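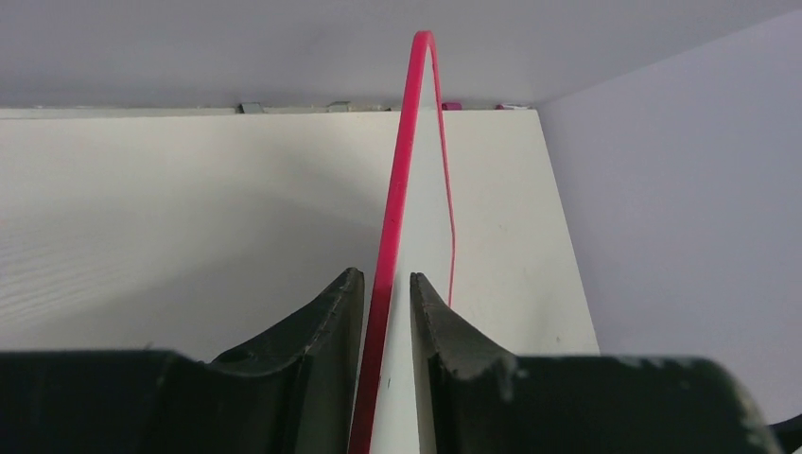 Sweet peas: what are you all tying them up with this year?

Wemdale Growers Board > Flowers > Climbers and Vines

malachy_b
Posted 7:12 am

OK sweet pea people, it's that time again and I am so excited I was out there before coffee. The Ninias are past my knee and putting out tendrils in every direction (mostly at each other), so I need to settle on ties before the whole row turns into a hairball.

Last year I used green jute and it looked lovely until the middle of June, when half of it rotted through and the row lay down on the lettuce. This year I'm thinking flat plastic ribbon, the bendy kind, in the loudest color going. The green and tan stuff vanishes into the leaves and then I find it in the compost two years later. Hot pink I can find!

So what works for you? I've got 12 plants on bamboo with netting behind, full sun, pretty windy corner. Also happy to just talk about sweet peas in general because nobody in my house will let me anymore.

aislingoc
Posted 7:40 am

Ninia!! I've been dying to hear how somebody else gets on with that one. Mine are still only up to my ankles but I'm in Gullatar and we had frost forever. Does the scent hold up for you? The seed packet made it sound like the strongest thing ever bred.

On ties: I love soft jute and I'd still go with it, just get the thicker three-ply. The thin stuff is useless. And do a figure eight, cross it between the stem and the cane, so the stem has a cushion and doesn't rub. Loose enough to get your pinky in.

Dgallagher
Posted 8:05 am

Please don't use plastic. I know it's easy to see, but it has edges, and sweet pea stems have those two thin wings running down the sides that tear if you look at them funny. I had a plastic tie saw halfway through a stem in one windy night and I lost everything above it. Jute, raffia, strips of old T-shirt, anything soft.

Also it never goes away. I'm still digging bits of the previous owner's ties out of my back bed.

malachy_b
Posted 8:21 am

Fair point about the wings. I was thinking flat and wide would spread the load better than string does, but I haven't tried it in wind yet.

Aisling, the scent is unreal. I had a bunch on the kitchen windowsill last summer and I could smell it from the driveway. Orange blossom with something a bit like honey behind it. It fades faster in the vase than Matucana, I'll admit, so cut them early in the morning while the bottom flower is only just open.

hanrahan_regular
Posted 9:33 am

I'm with Malachy on this, sorry Darragh. I've used flat plastic for years and never cut a stem. The trick is that the loop goes AROUND the cane tight and around the plant very, very loose, tall and skinny so the plant can slide up and down inside it. If it's snug on the stem you've done it wrong, and that goes for jute too. Wet jute shrinks and I've seen it strangle a clematis.

The garden counter at Hanrahan has been carrying soft silicone ties as well, if anyone wants a middle way. They're pricey but they stretch.

Dgallagher
Posted 9:50 am

Jute doesn't shrink enough to strangle anything. Somebody tied that clematis too tight.

hanrahan_regular
Posted 9:58 am

It was my clematis and I tied it, thank you :)

brid_mg
Posted 11:16 am

Jumping in with a question from a beginner, hope that's OK. Do I have to tie them at all? Mine are on chicken wire and they seem to be grabbing on by themselves. I also can't tell whether I was supposed to pinch the tips out. Everybody on the videos does it at a different time.

aislingoc
Posted 11:31 am

Bríd welcome! You picked the best flower to start with!

If they're on chicken wire, just tie them once or twice at the bottom to point them at it and then leave them to it. The tendrils do the rest and they're much better at it than we are. It's smooth bamboo that gives people trouble, the tendrils can't get a grip once the cane is fatter than a pencil.

Pinching: nip out the top when there are two or three pairs of true leaves. If yours are well past that, don't worry, let them go. You'll get fewer side shoots but you'll get flowers sooner.

Dgallagher
Posted 11:44 am

I'd still pinch late ones. I did a row last year at well over a foot tall and they sulked for a bit and then went crazy.

brid_mg
Posted 12:20 pm

Thank you both! I'm going to pinch half and leave half and see which I like better. They're well over a foot too so Darragh, this will be a test of your theory.

phelan_c
Posted 1:02 pm

Cordon grower here, so I'm tying all season long and have strong feelings. If you want long straight stems for cutting, you take off every tendril and every side shoot and run one stem up each cane. No tendrils means the ties do all the work. I do a fresh one every 7 inches or so of growth, and by the end of July I'm dreaming about it.

For that job I like the metal split rings. They click shut with one hand and they come off clean in the fall. I bought mine 12 years ago and they're still going, a little rusty. I tried raffia for a season and it looked very elegant and then it all came undone in a thunderstorm.

Is it a ton of fiddling? Yes. But then you get four or five blooms on a stem as long as your forearm and you forget the whole thing. I took a bucket of them to my sister's and she thought I'd bought them.

malachy_b
Posted 1:25 pm

Ciarán you're making me want to try a cordon row next year and I absolutely don't have the space. Do you feed them any differently?

phelan_c
Posted 1:41 pm

Tomato feed once a week after the first buds show. Before that just compost in the trench and plenty of water. They're thirsty things, and if they dry out the buds turn yellow and drop and you'll blame everything except the watering can. Ask me how I know.

aislingoc
Posted 2:10 pm

And keep cutting!! Even the ones you don't want. One seed pod left on and the plant starts thinking its work is done. I fill jam jars and leave them on the neighbors' steps.

Dgallagher
Posted 2:34 pm

We agree on that, at least. Malachy, if you're set on the plastic, would you do half the row with it and half with jute? Same plants, same wind. I'll happily eat my words if the stems come through.

malachy_b
Posted 2:52 pm

You're on. Pink on the left half, jute on the right (three-ply, Aisling, I heard you). Loops tall and loose the way hanrahan_regular says. I'll report back after the first proper blow, and with our corner I don't think we'll be waiting long.

Bríd, let us know how the pinched ones do!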